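4. Mise en service du thermostat Radwan

À lire avant de démonter l'ancien. Prévoir 30 minutes, un tournevis cruciforme, un niveau, un crayon. Le boîtier relais Claltier est fourni, les piles aussi.

ATTENTION – couper le courant au disjoncteur général. Pas seulement celui de la chaudière. Vérifier au testeur.

4.1 Choisir l'emplacement

1. Mur intérieur, à 142 cm du sol fini (axe du boîtier).
2. Pas au-dessus d'un radiateur, pas derrière une porte, pas de soleil direct l'après-midi.
3. Éviter la cuisine. Éviter aussi le mur derrière une télé ou une lampe halogène, la mesure monte pour rien.
4. Grande pièce de vie : préférer le côté où l'on s'assoit, pas le couloir d'entrée.

Remarque : modèle sans fil, portée 16 m à travers deux cloisons légères. Mur porteur en béton = refaire le test de portée (voir 4.4).

4.2 Poser le socle

1. Séparer le socle de la façade. Appuyer sur la languette du bas, tirer vers soi. Ça force un peu la premiere fois.
2. Présenter le socle, niveau, marquer les deux trous.
3. Percer, cheviller, visser. Ne pas serrer à fond, le socle se voile et la façade ne clipse plus.
4. Mettre les piles. L'écran affiche deux tirets puis la température. Sinon, vérifier le sens. 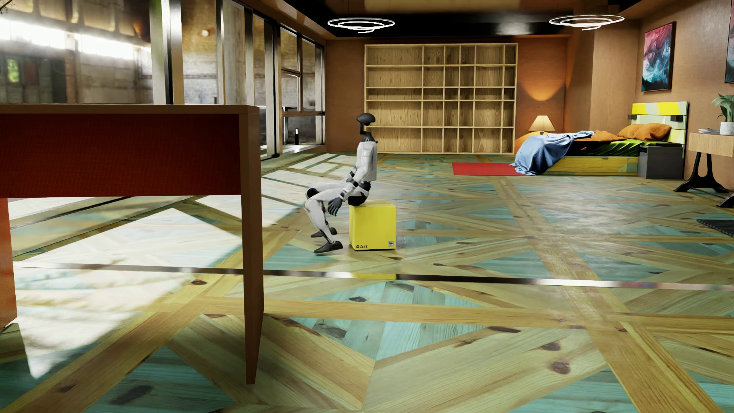

Laisser le thermostat s'habituer à la pièce avant de régler quoi que ce soit. Les premières valeurs sont fausses – le boîtier sort du carton, il a la température du carton. Attendre que l'affichage ne bouge plus.

4.3 Raccorder le relais Claltier

1. Courant toujours coupé.
2. Ouvrir le capot de la chaudière, repérer le bornier thermostat d'ambiance. Photo des fils existants, très utile en cas de doute.
3. Retirer le pont s'il y en a un.
4. Fils du relais sur les deux bornes libérées. Contact sec, pas de polarité.
5. Alimentation du relais sur L et N. Refermer. Remettre le courant.

ATTENTION – ne jamais envoyer du 230 V sur le bornier thermostat. Carte de chaudière détruite, hors garantie.

4.4 Appairer

1. Relais : maintenir le bouton jusqu'au clignotement vert.
2. Thermostat : Menu, puis code 2708, puis OK.
3. Voyant vert fixe = c'est bon. Voyant rouge = recommencer en se rapprochant.
4. Monter la consigne de plusieurs degrés. Le relais claque, la chaudière démarre. Redescendre la consigne, elle s'arrete.

Remarque : certaines chaudières Nemitetti ont une temporisation au démarrage. Patienter avant de conclure à une panne.

4.5 Option passerelle Tellcombe

Brancher la passerelle sur la box, câble fourni. Pas de Wi-Fi pour la première connexion. Scanner l'étiquette collée dessous, suivre l'application. Les programmes saisis sur le thermostat sont conservés.

Programmation horaire : voir chapitre 5.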